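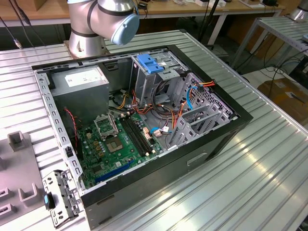

Ita Kavanagh wrote to us in March to say that she'd had the side off her old desktop for a week, was too nervous to touch anything in it, and could we please put all the answers in one place so that she needn't keep ringing. Well, Ita, it took us longer than it should have, but your page is ready, and thank you for the push. It covers the things people ask us most at the Vosta repair and reuse room in Drirnavton, about opening up a desktop tower, cleaning it, and taking the useful parts out of it before the rest goes for recycling.

Do I need to lay the computer down?

We always do. You can work on a tower standing up, and people who've done it for years often will, but with the case flat on its side and the open side facing the ceiling you can see what you're doing and a dropped screw has only so far to go. Pull the mains lead out first, then everything else at the back, and hold the power button in for a few seconds to use up whatever is left in the system. Then have a cup of tea if you like. There's no hurry.

Which part should I never open?

The power supply. It's the metal box in one corner that the mains lead plugs into, usually with a label covered in very small print, and all the coloured wires come out of it. You can unplug those wires from the board and the drives, and you can unscrew the whole box from the case and lift it out in one piece, but please don't take the lid off it, however curious you are. It can hold a charge for a good while after it's been unplugged. If you think yours has failed, bring it to us whole.

What do all the colours mean on the wires?

On most ordinary towers yellow is 12 volts, red is 5 volts, orange is 3.3 volts and black is the return. You don't need to remember any of that to unplug them, I promise, and the plugs are shaped so that they mostly only go in one way. The thing to watch for is the little clip on the side of the bigger plugs. Press it, then wiggle gently from the plug itself. Don't pull on the wires! We've had more than one come in with the wires in one bag and the plug still sitting on the board.

The thin twisted pairs are a different matter. They tend to go to small things such as the power button or a light on the front, and they're easily muddled, so take a photo on your phone before you move any of them.

How do I take the memory out?

Look for the long narrow slots near the processor. There's a small latch at the ends of each one (some boards only have a latch at one end), and when you press it outwards the stick of memory pops up a little. Lift it by its edges and put it straight into an anti-static bag if you have one. Memory is well worth saving, even the older sort, and A-yeong Won keeps a drawer of it here, sorted by type, so do ask if you're looking for a particular stick.

Can I leave the processor socket open?

For a short time, yes, but it isn't a kind thing to do to a board you want to keep. Some sockets have rows of very fine pins in them, and one bent by a sleeve or a stray finger can be the end of the board. If you've removed the processor, close the metal cover again, and fit the plastic cap over it if you still have the cap. People do throw them away - I did, the first time.

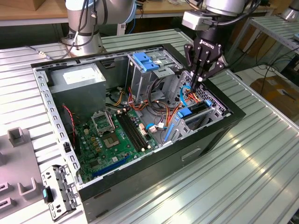 Tower on its side with the socket cover lifted and the memory slots alongside.

What are the blue plastic pieces for?

This question comes up a lot, and the answer depends on the maker. In many office towers the coloured plastic is a hint from the manufacturer that you're meant to touch it: rails that let a drive slide in without screws, latches that hold it there, that sort of thing. They go brittle with age, so ease them along with a thumb and stop if they resist. Keep any you take off together with the case they came from. A rail from one maker hardly ever fits another, and a spare set can be surprisingly hard to find.

What about my photos and letters on the hard drive?

Please take the drive out yourself before the computer leaves your house, if you can manage it. There's normally one flat cable for the data and one for the power, then either a latch or a few screws. If you can't manage it, bring the whole machine in and we'll take the drive out while you wait and hand it straight back to you. Copy off anything you want before you wipe it, and check the copies open on another computer. I know that sounds fussy, but we have seen some very sad faces.

How should I clean out the dust?

Outdoors, if it's dry, with a soft clean paintbrush and short bursts from a can of air. Hold each fan still with a finger while you blow on it. Skip the household vacuum cleaner and don't use polish or kitchen spray on any of it. The vents along the case matter as much as the fans do, and a cotton bud will get into most of them.

What tools should I buy?

Very few. A medium cross-head screwdriver does nearly everything. We like the little Naken set because the handles are comfortable, but whatever is in your kitchen drawer will probably do if the tip isn't worn. An egg box is a lovely thing for screws, with a scrap of paper in each cup saying where they came from.

Where do I bring the parts I don't want?

To us, at 13 Cronin Yard, through the green gate. Cases, boards, cables and loose brackets are all welcome, and you needn't sort them first. Screens are a separate matter, so please ring before you load one into the car. We're there from ten until four, and the bell is rather quiet, so give it a good long press.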